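January 28, 2022. Hisonberg kitchen, water hardness and kettle scale.

Refilled both kettles from the cold tap. Jesadon filter cartridge is now at 896 liters, Stasa cartridge still unopened. Descaled with citric acid, 2 rinses, residue dried on paper overnight.
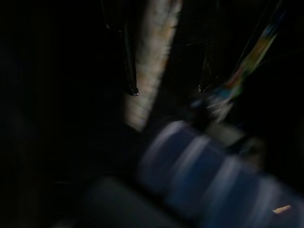
*Pale strip, dark background, motion blur.*

Residue weight 100 mg on the Jesadon side. Blank not run yet. Balance drifts when the vent is on, so repeat with it off.
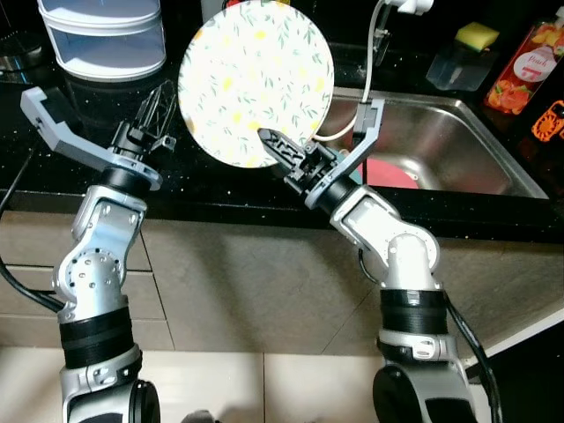

*Kitchen counter, two arms in front, left gripper open.*

To do: order titration reagent from Osagie, swap cartridge before May.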